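Hotham Stores: mixed tableware, lot 20

Lot 20 is the first of the mixed tableware lots to be put on the page. It came in with the Gachanja kitchen stock in October and was sorted on a side table in the back room. None of it forms a complete service. The lot is offered for daily use or as replacements, and it will not be split.

Joyce Magesa did the sorting and wrote the shelf cards. The method is the one used for lot 13: pieces are first laid out singly so that the patterns can be compared, and flat ware and hollow ware are stacked apart for shelving. Sizes are given on the shelf card and are measured across the rim with a steel rule. Click a picture for the larger version.

The blue-and-white plates share one pattern in two sizes. The rim band is blossom, leaf and scrolling vine in blue on a white ground. Inside it is a plain pale green ring, and the centre has a round floral medallion. On the large plate the medallion includes a small orange-brown flower, a useful point when matching, as blue rims of this general type are common and the centres vary a good deal.
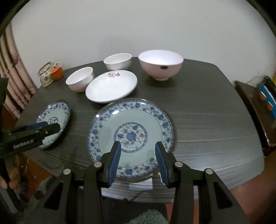
Large blue-and-white plate with the smaller plate of matching design; white shallow dish behind.

The shallow dish belongs to a different group. It has a pink floral motif and a smooth, glossy interior, and is listed on the card under "pink, various" along with the bowls. Buyers looking for a strict match should note that the pinks in this group were not checked against each other under a lamp.

Stacking follows the usual rule -- plates with plates, bowls inside bowls, widest at the bottom. Plates going to the Oltus shelving have paper put between them first, with up to 7 in a pile. Bowls are nested two deep and no more, as a third tends to bind on the one below. 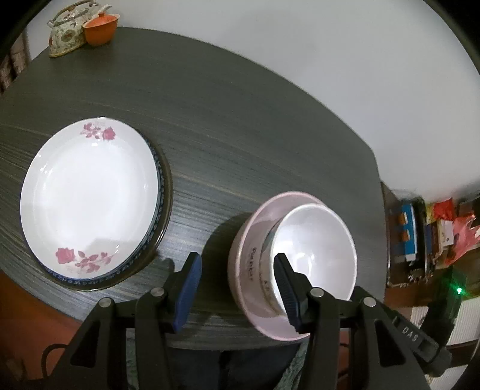

Stacked plates, the top one white with two pink rose sprays on the rim. Right: small white bowl nested in the large pink one.

The rose plate carries its sprays on opposite sides of the rim and has a plain centre. It is entered on the card as a single.

Lettering on the bowls has not been transcribed for this page. Anyone needing it for identification should ask at the desk, where the bowls can be handled.

Stock reference for the whole lot is 2,167. Please quote it in full, with the lot number, when writing. Viewing is on Tuesday from 10 am, by the Flendier Street entrance. Lots are packed in single-wall cartons at collection -- bring your own crate if you prefer one.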